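Home | About us | What we do | Safety | Contact

About Postesden
4 min read
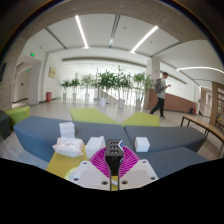
Who we are

Postesden tests and repairs grippers. We work on the hand-held kind that a person carries around to record how objects are picked up, and on the same fingers when they are bolted to an arm. Our customers are small labs and warehouse firms that have the equipment but lack the staff to keep it in good order.

We started as two people with a bench at Tenitz and now have eight staff. Most of our work is done on customers' own sites, with ordinary household things: plates, packs of wipes, foam blocks, whatever is close to what the gripper will meet in use.

The Brunet fault

People who find this page have often heard about the Brunet fault first, so we would like to set it out ourselves.

Brunet is our own two-finger gripper. On 20/02/2018 a unit on an arm at a customer's packing station closed on an operator's hand while she was clearing a jammed carton. The arm was stopped. The gripper was not. It had lost its position reading, restarted, and run its homing routine, and homing began with a full close. She had bruising to two fingers and was back at work the next day.

We had written that routine. It had passed our tests because we always restarted the unit with nothing between the fingers and no one near it. The manual said to keep hands clear during startup, but the operator had no way of knowing a startup was coming.

What we found

We asked for every unit back, 266 of them, and ran each one through repeated restarts on the bench. Over 2,516 restarts we logged the position reading, the motor current and the finger travel. The position reading dropped out on 40 units. All 40 had the same cable, which ran too tightly around the back of the mount and wore through at the bend. The other units would have closed in the same way if they had lost power for any other reason.

So there were two faults. The cable caused the restart, and our software made the restart dangerous. Replacing the cable alone would have left the second one in place.

What we changed

– Homing now opens the fingers first, slowly, and waits for a button press before any closing move.
– The gripper is wired into the same stop circuit as the arm. Stopping one stops both.
– The cable has a longer loop and a clamp on each side of the bend.
– Closing force is limited until homing is complete.
– Restart tests are done with a soft block between the fingers, and again with the fingers partly open.

The work was finished in July. Units that could not be modified were scrapped and replaced at our cost.

How we work now

A fault report goes to the person who designed the part and to one who did not. Both write down what they think happened before they compare notes. It is slow, and customers waiting for a unit do sometimes complain about that.

We publish our test results for each repaired gripper, including the failed runs. Brerkent, our logging software, stores them with the serial number, and customers can ask for the file at any time – also for units they bought second-hand.

If a gripper of ours moves when you did not expect it to, switch it off at the supply, leave it as it is and call us. Please do not restart it to see whether it happens again.

Contact Postesden | © Postesden, all rights reserved | Back to top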